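The Summer I Stopped Buying Souvenirs

My mother kept a drawer in the dining room that we called the travel drawer, although not much in it had ever traveled very far. It had matchbooks, a folding fan with a torn rib, postcards that were bought and never mailed, and a little brass bell that one of us would take out and ring until we were told to stop. When we cleared out her house in March I brought that drawer home more or less whole, tipped into a shoebox, and it sat on top of my refrigerator for weeks while I pretended I was going to sort through it.

I've been thinking about it ever since, mostly because I have a drawer of my own. Well, I have a drawer and two shelves and part of a closet. I was a terrible souvenir buyer for most of my adult life. If there was a gift shop at the end of a tour I was the one holding everybody up at the register. I bought tea towels I was never going to dry a dish with. I bought a snow globe in a town where it doesn't snow! My husband, who travels with one bag and comes home with the same bag, used to offer to carry things for me and then sigh in a very particular way when he felt how heavy they were.

So before our trip last summer I made myself a promise that I wouldn't buy a single thing meant to be kept. I could buy food, and I could buy a hat if I lost my hat (I did lose my hat). Anything else had to be free and small enough to go in a coat pocket.

We went to Predine, a place I had wanted to see ever since a neighbor brought back a jar of honey from there and let me have the last spoonful. It's a village on a hill with a river at the bottom, and most of the life of the place happens on the road between the two. We rented a room above a bakery and woke up at four every morning to the sound of trays. I thought I would mind that a lot more than I did. After the second night I would lie there listening and guess what was coming out of the oven, and by six I'd be downstairs in my sandals finding out if I was right.

The promise was hard for the first few days. There's a pottery shop on the main road called Monard, with a blue door, and I went in there every single afternoon. I picked things up and put them down. The woman behind the counter started nodding at me like I worked there. I had a real argument with myself over a butter dish, and I can still tell you exactly how the lid fit.

What saved me was the river. It's shallow in summer, and you can walk a long way along the bank in old shoes, with the water coming over your ankles when you feel like it. I'm not a person who knows anything about rocks. I couldn't tell you what any of them are called. But I started bringing one back each day, and then at night I would look at the day's stone next to the one from the day before and decide which of them I liked better, and the loser went back to the river in the morning. It sounds silly written out. I enjoyed it more than almost anything else we did, including the castle, which was a very long walk up and closed for lunch when we got there.

Anyway, I came home with one.

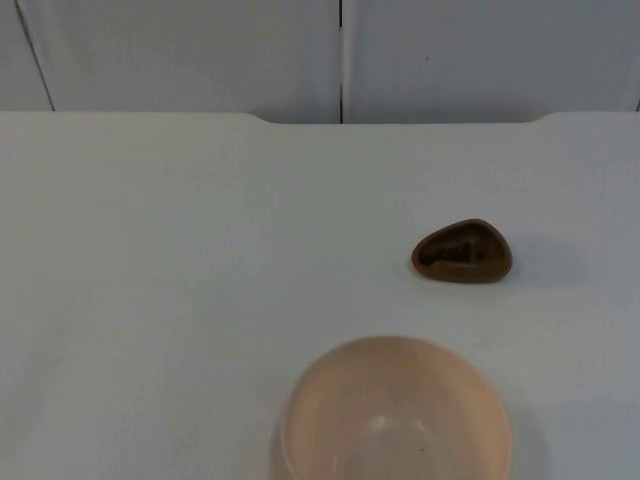
One smooth brown stone, and a bowl to keep it company.

I've grown attached to that stone in a way I never was to any of the tea towels. I think some of it is that I had to choose it so many times over. When you buy a thing in a shop you choose it once, in a hurry, with somebody behind you in line, and then the choosing is finished and you have a bag to carry. With the stone I kept having to say yes again. I'd set it beside something new, something speckled or striped or shaped like a heart (there are so many heart-shaped rocks in this world once you start looking down), and I'd think, no, I still want the banded one.

We took the bus from Predine over to Barredo for the second half of the trip, and I should say something about the bus for anybody thinking of going. It leaves from the square and not from the stop marked on the map, and the driver will wait if he sees you running but he won't be happy with you. The ride takes most of a morning. There are about 200 bends in the road and I'm told the view is wonderful, but I had my eyes shut and a ginger candy in my cheek the whole way. Sit on the left and sit near the front. Eat something plain first.

Barredo is bigger and hotter and has a proper beach, and I was sure the promise would fall apart there. It has a street that is nothing but souvenirs. Magnets, shell boxes, keychains with every name on them but mine, which has been the case since I was seven years old. I walked down that street with my hands behind my back like a child in a museum. And do you know, by the far end of it I'd mostly lost interest. I bought a peach from a cart and ate it leaning over the curb so it wouldn't drip on my dress, and I remember that peach better than I remember anything on any of my shelves.

When we got home I finally took the shoebox down from the refrigerator. I made a pot of coffee, cleared everything off the kitchen counter, and laid my mother's things out where I could look at them properly.
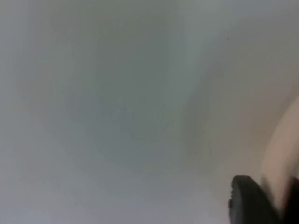
I had expected to be sad, and I was for a little while, but mostly I was curious. I didn't know the story of even half of it. There was a bus ticket she had kept for what must have been forty years, from a town I never heard her mention. There was a button, and a restaurant receipt for 2 coffees and a slice of cake, folded so many times it had gone soft as cloth. None of these were things she'd bought to remember a trip by. The matchbooks and the fan were the official souvenirs, I suppose, and those I could have let go without a thought. It was the ticket and the receipt I couldn't put down.

I wish I had asked her. I'll say that to any of you who still have somebody to ask: open the drawer while they're in the room. Bring a snack, it'll take all afternoon.

I've started writing little notes now to go with my own things, on the backs of old recipe cards. The one for the stone says Predine, the river, the banded one. I did my snow globe too, and it took me a long time to come up with anything for it, so the snow globe has gone to the church sale along with most of the tea towels. I kept 3 of the towels. One has a rooster on it and I'm only human.

My husband would like it noted that his bag weighed the same coming home as it did going out, and that he never once had to carry a butter dish. He is now talking about the coast north of Nonow for next year, where a friend at work told him the beaches are all pebbles, miles and miles of them, and I believe he has started to look a little worried.

If anybody has been up that way, please leave me a comment and tell me where to stay. A room over a bakery would be just fine.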